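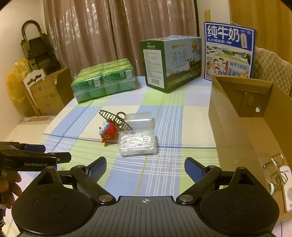

Pick up a single floss pick from a pile of them and notice what your fingers do. They spread, hover, nudge one loose and close on it before you have really thought about the job. A robot asked to do the same will usually dig in too deep, come up with a clump, or close on air with great confidence.

The group at Zimance has spent the past year on that gap between our hands and theirs, and the idea they have settled on is a lovely one. Let people do the household job themselves, but make them do it with the robot's fingers. You hold a gripper in each hand, the pads open and shut as you work them, and a camera on the tool takes in what the tool is doing. No robot needs to be in the building. Later, a policy – the bit of software that decides how an arm should move – learns from what you did.

People have been recording demonstrations this way for a while. Where the Zimance work, which goes by the name Drandetti, gets exciting is in what it does with the fumbles.

Most training sets are tidied up before anyone learns from them. If a person misses the lid of a box, backs off and tries again, the miss gets trimmed away and the clean grasp is kept. It seems sensible, and it leaves a robot that has only ever seen things go well. The first time a carton slides a finger's width to the left, it has no memory of anybody dealing with that.

Drandetti keeps the misses in. Each recording is split into short stretches, and a small model marks every stretch as an approach, a contact, a slip or a recovery. The recoveries then count for more during training. It is a simple change, and you can explain it to a friend over a cup of tea, but it took months to get right. Weight the recoveries too heavily and the arm starts to fumble on purpose, backing away from a perfectly good grasp so that it can have another go. I watched a clip of this and laughed out loud. It looked like somebody checking the front door was locked for the fifth time.

The data came from ordinary rooms with ordinary clutter. Tablecloths with busy checks and stripes were welcome, as were see-through lids and shiny wrapping, all the things that confuse a camera. In total the collectors at Driranholm, the project's recording site, brought in 773 sessions, of which 724 were good enough to use. The rest were dropped mostly for lost tracking, when the software could no longer tell where the tool was in the room.

Then came the test. Two arms on a bench were given 4 jobs: lift a hair clip off a patterned cloth, close a hinged plastic lid, slide a pair of glasses out of a cardboard box, and turn a tall carton by its handle. There were 400 trials, split evenly between the new method and a version trained on tidied recordings. On the hair clip the two were level. On the lid and the glasses the fumble-trained arms pulled well clear, and nearly all the difference came after a first attempt had failed. They tried again, from a slightly different angle, and often got it.

The carton is still a sore point. Turning a heavy thing with two hands means each one has to trust the other, and the method looks at each gripper's slips separately. When the left loses its hold, the right carries on as though all were well. A second labelling scheme, called Begum, treats the pair as one and is due for its first proper run in July.

I had a go with the grippers myself before leaving. Gloriously clumsy, for the first few minutes! I chased a small toy across the table and pinched the cloth twice before I got hold of it. All of that went into the recording, and they were delighted to have it.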